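Gosthorpe lab trains two-arm robot to handle backpacks with less than a third of the data

20 Dec 2022

Researchers at the Gosthorpe robotics lab have published a training method for two-arm robots that work on soft bags, and they report that it needs far fewer recorded demonstrations than the method the lab used before. A control program trained the new way on 1000 demonstrations did as well on the lab's backpack tests as the earlier program did with all 3309.

The method is called Wandis. It was developed by Rima Haddadin and Jarlath Ó Dálaigh over the past year and a half, and a technical report with the training code went up on the lab's website this week. The recordings themselves will be released later, after the team has finished checking them.

Backpacks are a hard case for robots. A box or a cup keeps its shape when a gripper touches it, so a program can work out where the object is and plan a motion to that spot. A backpack folds, sags and slides. A pull on one strap moves a pocket on the other side, and the zipper a robot was aiming for can end up under a fold of cloth before the gripper gets to it.

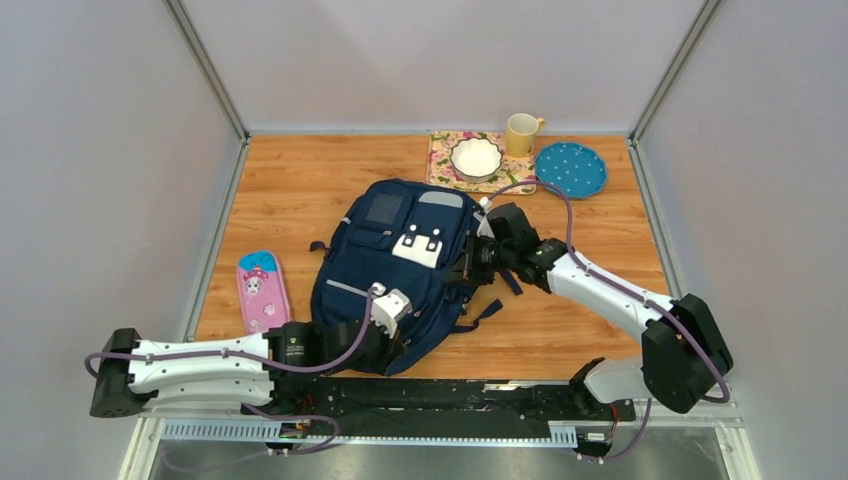
Most labs that work on problems like this use some form of imitation learning. A person steers the robot through a task by remote control, the motions and camera views are recorded, and a program is trained to produce similar motions when it sees similar views. The approach works well when there are plenty of recordings. Making them is slow, and the people who do it get tired.

At Gosthorpe, 2 operators did nearly all of the recording. Each session started with a bag placed on the table by hand, at a different angle and with the straps lying differently. The operator then carried out one job from a short list, such as turning the bag, straightening a strap, or finding a zipper pull and drawing it along its track. Attempts that went badly were kept as well and marked as such.

The earlier program learned from these recordings as single long sequences. It treated both arms as one machine with twice as many joints, and it gave every moment of a recording the same weight. Haddadin said this was simple to build and gave decent results, but the errors it made were always of the same sort.

"One arm would be doing its job and the other would drift," she said. "It had seen so many recordings where the second arm was just waiting that it learned waiting as a kind of slow wandering. With a rigid object you can get away with that. With a bag, the wandering arm is dragging fabric, and the first arm is now working on a bag that has moved."

Wandis deals with this by giving each arm a role at every moment. An arm is either holding or working. A holding arm is trained to keep a steady amount of tension in the fabric, and to give a little when the other arm pulls. A working arm is trained on the motion itself. The two arms can trade roles at any time, and a small separate part of the program decides when they should.

The roles are not labeled by hand. The software goes through each recording and looks at how fast each gripper is moving and how much effort its motors are using. A gripper that is closed, slow and under load is marked as holding. Ó Dálaigh wrote the first version of this step in August as a stopgap, expecting to replace it with labels typed in by the operators. When the operators did label a batch, their choices and the software's differed mostly at the moments of changeover, and the team left the automatic step in.

Changeovers turned out to matter more than anything else in the training. They take up a small part of each recording, and under the old method they were swamped by long stretches of steady motion. Wandis picks them out and shows them to the program more often. According to the report, this change alone accounts for most of the savings in data. The role labels account for the rest.

The program also changes which camera it relies on. For a working arm, the view from the wrist counts the most. For a holding arm, the fixed view of the whole table does. The two sets of views were always recorded, but the old program blended them the same way throughout a task.

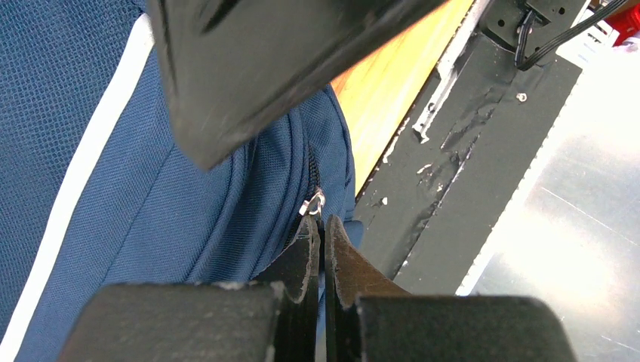 Zipper pulls were the hardest item on the list under both methods. They are small, they are shiny, and they hang at whatever angle the cloth leaves them. They also have to be caught between two fingertips that hide part of the wrist camera's view at the last moment. The report says that Wandis did not make the final pinch itself any more accurate. The gain came from the other arm. With the fabric held under tension, the pull stayed where it had last been seen, and a missed pinch could be tried again from nearly the same position.

Under the old method a missed pinch often ended the attempt. The gripper would brush the pull, the cloth would shift, and the program would go on closing its fingers on the place where the pull used to be.

The team tested both programs on bags that had appeared in the recordings and on others that had not. On the familiar bags the results were level. On unfamiliar ones, Wandis was ahead by a small margin, though the report warns that the set of new bags was limited and that most were school backpacks of similar size. A soft tote bag with no frame or padding defeated both programs. It collapsed flat when one side was lifted, and neither arm could find anything to hold that would put tension in the rest.

The lab also checked whether the program was being thrown off by other things on the table, a problem that has troubled earlier work of this kind.

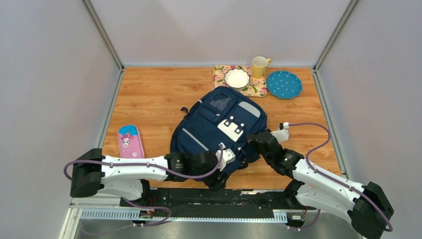

Clutter had been part of the recordings from the start, on Haddadin's insistence. Programs trained on a bare table can do well there and then go wrong when something unfamiliar comes into view, and she wanted a setup closer to a desk or kitchen table at home. The backpack goes in the middle, with household things left around it. A pale yellow mug and a white bowl stand on a flowered placemat toward the back, a polka-dot plate sits to the right of them, and a pink pencil case lies on the left. In a separate set of tests the team moved such items or took some of them away. The old program slowed down when an object was close to the bag, and sometimes reached toward it. Wandis was less affected while an arm was holding, but a working arm still hesitated when something stood near its path.

Pichler, which makes sorting equipment for lost-property offices and parcel depots, paid for part of the work and has an option to license the method. The company's interest is in opening and closing unclaimed bags so that staff can check what is in them without handling each zipper themselves. A trial on a Pichler machine is planned, but the hardware is different from the lab's and the program will have to be retrained.

A second group, at Sturberg, has been given early access to the code and is trying it on folded clothing. Ó Dálaigh said he expects the role labels to carry over and is less sure of the camera switching. Clothes lie flat, and a holding arm may not need to see the whole table to keep a sleeve in place.

The report lists several limits. The automatic labeling assumes that one arm is nearly still while the other moves, so it does poorly on jobs where both arms move together, such as lifting a full bag. The bags in the tests were empty or lightly filled. Stiff zippers were left out after the fingertips began to slip on them. The time taken is also long by human standards. A person can straighten a strap in a moment, and the robot still pauses at each changeover before it commits to the new role.

Haddadin said the pauses are the next thing the team will work on. They come from the part of the program that assigns roles, which waits for several camera images in a row to agree before it makes a switch. Cutting the wait made the arms trade roles back and forth with no progress, and in one test both let go of the bag together.

The lab is also recording new demonstrations with heavier bags. These will be made by a different pair of operators, to see how much of the present result depends on the habits of the first 2. Recording is due to continue through the spring.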